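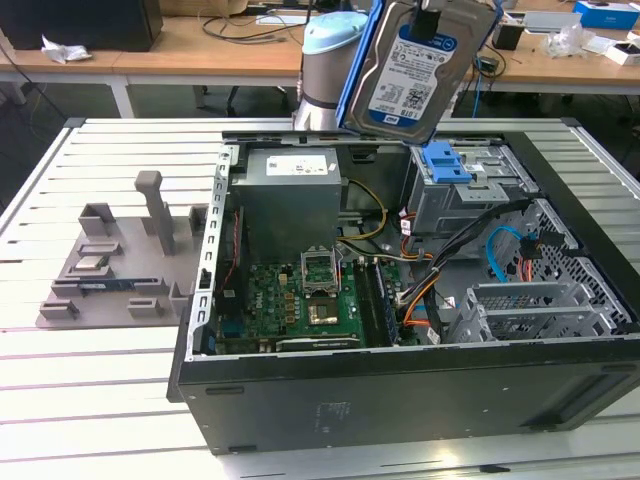

A desktop tower on its side with the panel off, and a 1.0TB Western Digital hard drive.

Home About Us Courses Fees Calendar Contact

Print E-mail

About Rillbridge Evening School

Rillbridge Evening School teaches practical subjects to adults. We are open to anyone over 18 who lives or works in the Postau area, and no earlier schooling is required for most of our courses. Classes meet after working hours in our building at 1716 Hashemi Street.

The school began as a bookkeeping class in a rented room above a shoe store. It met two evenings a week and had one teacher. Typing was added in the second year, then English, then home wiring, and by that point the room was too small. We moved to a former dairy office on Ullano Road and stayed there until the roof repairs became more expensive than the rent. The Hashemi Street building was a furniture warehouse before we took it over. The freight elevator still works and is used for moving equipment only.

We now have 500 students in a normal year and offer 55 courses. The list changes a little every term. Upholstery and small engine repair have been on it longest after bookkeeping. Conversational Spanish fills first. Watch repair was dropped when the teacher retired and we would like to bring it back.

What we teach

Courses are grouped into four departments.

Office and Accounts covers bookkeeping, payroll, business letters, spreadsheets and filing taxes as a self-employed person. The payroll course is rewritten each winter to match the new forms.

Trades and Repair covers home wiring, plumbing basics, small engines, upholstery, furniture refinishing and computer hardware. These courses have smaller classes than the others, and some have a materials fee. The fee is listed next to the course.

Languages covers English at five levels, Spanish, Portuguese and German. New students in English take a short placement test at the front desk. It is free and does not need an appointment – allow half an hour.

Home and Kitchen covers sewing, tailoring, bread, canning and household budgeting. The teaching kitchen is on the ground floor at the back and has its own entrance from the parking lot.

How classes run

A lesson is 50 minutes long. Most courses have two lessons in an evening with a short break between them. The first lesson starts at 6:15 p.m. The front doors open at 5:30, and students are welcome to use the reading room before class. There is a microwave and a sink there. Please take food containers home with you.

Attendance is taken. If you miss more than three evenings in a term you can finish the course, but you will not get the certificate for it. Work shifts change and children get sick, so most evening courses can be made up in the following term at no extra charge. Ask at the desk before the new term starts.

We do not give letter grades. Students in the bookkeeping, payroll and wiring courses take a final test, which is marked pass or not yet. The test may be taken again. In the other courses the certificate is based on attendance and finished work.

Our teachers

All of our teachers have worked in the subject they teach, and many still do during the day. The plumbing course is taught by a working plumber, and the tailoring course by someone who ran an alterations shop. New teachers sit in on a full term of another class before they get one of their own. It is a slow way to hire and we have lost a few good people over it, but we have kept the rule.

Fees and support

Fees are kept the same across each department, apart from materials. They can be paid in one amount or monthly. The Ullano Fund pays all or part of the fee for students who could not otherwise attend. It was set up by former students and takes applications until the end of May for the following school year. The form is one page long. You will be asked about household income and nothing else.

Some local employers pay for courses on behalf of their staff. If yours does, bring a letter on company paper when you register and we will send the bill to them directly.

The building

Classrooms are on the ground floor and the two floors above. The public elevator is to the left of the main doors and reaches all floors. Parking behind the building is free after 5 p.m. The lot fills early at the start of term – the side streets north of Hashemi are usually open. The number 4 bus stops across the street, and the last one toward Postau center leaves at 9:40 p.m.

Visiting

You may sit in on one evening of any course before you register, except in Trades and Repair, where visitors can come during the first lesson only. Stop at the front desk for a visitor badge. The desk is staffed from 3 p.m. whenever classes are in session.

Print E-mail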